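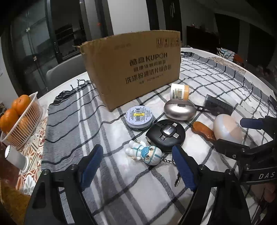 Section 4: Submitting a grant application in Meton

Meton is the online form used for the Hullness Community Sport Fund. Clubs, supporters' groups and school teams all use the same form. Have your club's bank details and your safeguarding policy to hand before you begin. Applications for this round close on January 26, 2021.

4.1 Starting a new application

1. Sign in with the email address you registered in Section 2.
2. On the home page, select Funding rounds, then Small Grants.
3. Select Start application. Meton gives the application a reference number. Write it down, as the help desk will ask for it.
4. Choose your group type. If your team plays under a parent club, choose Affiliated group and enter the name of the parent club exactly as it is registered with the league.

Note: The group type cannot be changed later. If you pick the wrong one, delete the draft and start again.

4.2 Describing the project

1. Enter a project title of no more than 65 characters.
2. In the Summary box, say what you plan to do, who will take part and where. The limit is 600 words. Text past the limit is removed when you save.
3. Under Inclusion aims, tick at least one aim. Tick only the aims your project deals with directly - assessors score each one separately.
4. Add your venue. Sessions at the Bunda or Iturra grounds can be picked from the list. For any other venue, select Other and type the full address.

Caution: Meton signs you out if you leave a page idle. Select Save draft before you step away. Unsaved text can't be recovered.

4.3 Budget and documents

1. Enter each cost on its own line. Kit, venue hire, coaching fees and travel go in separate lines, even when one supplier is paid for all of them.
2. Upload your documents as PDF files. You can add up to five.
3. Check the total at the foot of the page. If it is shown in red, it is above the limit for the round and the form can't be sent.

4.4 Sending the form

1. Select Review. Pages with missing answers are marked with a star.
2. Correct any marked pages, then select Submit.
3. Wait for the confirmation page and save a copy.

Note: A submitted form can be reopened once, before the closing date only. Go to My applications and select Reopen. The form returns to draft and must be submitted again.

If no confirmation email arrives, look in your junk folder first, then see Section 11, Messages and alerts.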